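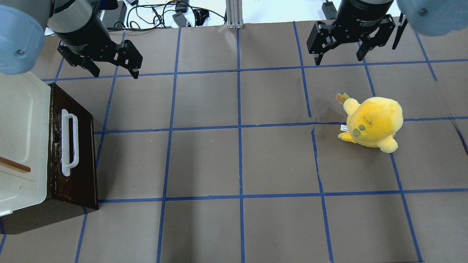
2 min read

Workshop > Notes > Two-arm bench

New paper, new tape! I finally relaid the grid on the two-arm bench - blue painter's tape over brown paper, all by eye, so a few lines wander. I don't mind a bit.

The yellow plush is my favourite test piece, being squashy enough to forgive a clumsy grip. Siwan Bellis wants me to tidy the cables at the back next, and she's right, but first I'm going over every bolt on both grippers with the small hex key. Last time that took me 65 minutes and I loved it. The crease or tear in the paper can wait until June's roll runs out.

Filed under: bench upkeep, grippers

© Shafiq Hettiarachchi | Contact | Back to top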